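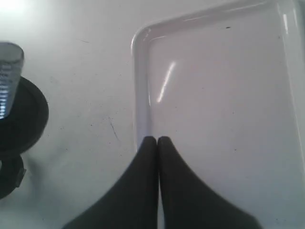

Speaker notes: moving a small library without closing it

Trolimgate Village Hall, spring meeting of the local history group. Talk starts at 7.30pm, questions after the tea break.

Slide 1. Title
Say hello, check the back row can hear. Mention that handouts are by the door and that the hall wants us out by half past nine.

Slide 2. What we had
The Trolimgate lending library was two rooms above the old corn store. 38 shelves of books, plus the map chest and the parish newspapers. One staircase with a turn in it. The landlord gave notice in April and we had 12 weeks to leave.
We could have shut for the summer. Two neighbouring libraries did that and both found that borrowers drifted away. We decided to keep lending the whole time.

Slide 3. The new building
Former seed merchant's on Munmont Lane. Ground floor only, wide door, dry. The drawback is the floor, which slopes towards the street. Every bookcase had to be packed level at the front. Show the wedge and pass it round.

Slide 4. Deciding the order
We moved the least borrowed books first. In our case that was law, foreign grammars and bound magazines. Children's books went last and were off the shelves for a single afternoon.
Go slowly on this slide. People always ask about it.
The date stamps told us what was being borrowed. We went through them one shelf at a time and put a coloured slip at the end of each. It was dull work and took longer than the packing.

Slide 5. Boxes
Small boxes only. A large box of books can't be carried down a turning staircase by one person. Ours came from Fudel, the removal firm, who hired them out by the week and took them back flat.
Label the short end and the lid. Write the old shelf number and the new one. We wrote only the old number on the first load and spent an evening putting it right.

Slide 6. The newspapers
These were the hard part. The older volumes have weak spines and can't stand upright in a box. We laid them flat, never more than 6 deep, with card between them. The Pillai bindery looked at the worst ones and advised us to tie them with cotton tape and leave the glue alone.
The map chest went down empty. The maps travelled in their drawers, one drawer to a trip.

Slide 7. What went wrong
The catalogue cards got wet. A window had been left open at Munmont Lane and it rained overnight. Nearly 9 inches of cards had to be dried and some were copied out again.
We also forgot to tell the postman.

Slide 8. Costs
Figures are on the handout — don't read them out. Point out that box hire came to less than we had put aside and shelving came to more.

Slide 9. If you are planning a move
Measure the staircase before you order anything. Keep one desk working in each building until the last load. Put returned books straight into the new place, so they are only carried once.

Break for tea. Leave the plan of the new rooms on the screen. Collect the wedge.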